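Zurlow presenta su procedimiento de puesta a punto y mantenimiento para puestos con pinzas de mano

La guía, ya disponible para clientes, recoge la preparación del puesto, la revisión de cables y marcadores y la sustitución de mordazas

Plarnbridge, noviembre. Zurlow ha publicado el procedimiento completo de montaje, revisión y reparación de su puesto Dernon, una estación de mesa en la que un operador trabaja con 2 pinzas manuales conectadas por cable. El documento sustituye a las notas sueltas que acompañaban hasta ahora a cada entrega y se envía sin coste a todos los clientes con contrato en vigor.

El puesto Dernon se usa para registrar tareas de manipulación con objetos cotidianos. El operador sujeta una pinza en cada mano y un sistema de seguimiento lee la posición de los marcadores fijados sobre ellas. Si una placa se afloja o gira unos grados, los datos de toda la sesión pierden valor, y el fallo no siempre se nota hasta que alguien los revisa.

La guía divide el trabajo en 6 comprobaciones que se hacen antes de cada turno: fijación de la mesa, apriete de las placas, limpieza de los puntos de los marcadores, apertura y cierre completos de cada pinza, estado de los conectores y recorrido de los cables. Un técnico con práctica las completa en 20 minutos. La última comprobación es la que más incidencias recoge — un cable que tira de la empuñadura cambia la forma en que el operador mueve la muñeca.

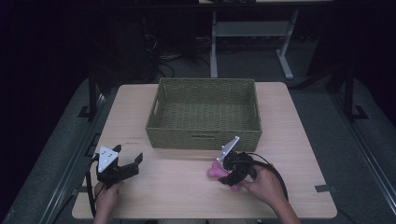 Puesto de trabajo con dos pinzas de mano provistas de placas blancas. La derecha sujeta un juguete rosa delante de una cesta trenzada.

"Antes cada equipo ajustaba las placas a su manera y luego comparar sesiones era complicado", explica Hervé Pons, responsable de servicio técnico de Zurlow. "Ahora hay un par de apriete, una plantilla y una hoja que se firma. Si la pinza no pasa la prueba de cierre, no se empieza."

Para la prueba de cierre se emplean piezas blandas y de contorno irregular. El técnico cierra la pinza sobre la pieza, la levanta unos centímetros y comprueba que no resbale. Después repite la operación con la otra mano. Cuando una mordaza muestra holgura, la guía indica cambiar el par entero y volver a calibrar la pinza antes de devolverla al puesto.

Las mordazas de recambio, los cables y las placas los suministra Tessier desde su almacén de Plarnbridge. Los clientes pueden mantener un juego de reserva en sus instalaciones; Zurlow lo recomienda a quienes trabajan a más de un turno. Las reparaciones internas de la empuñadura siguen reservadas al servicio técnico — abrir la carcasa anula la garantía.

La guía está disponible en español y en francés en el área de clientes de Zurlow. Las hojas de revisión se pueden imprimir por separado.

Contacto de prensa: departamento de comunicación de Zurlow, Plarnbridge.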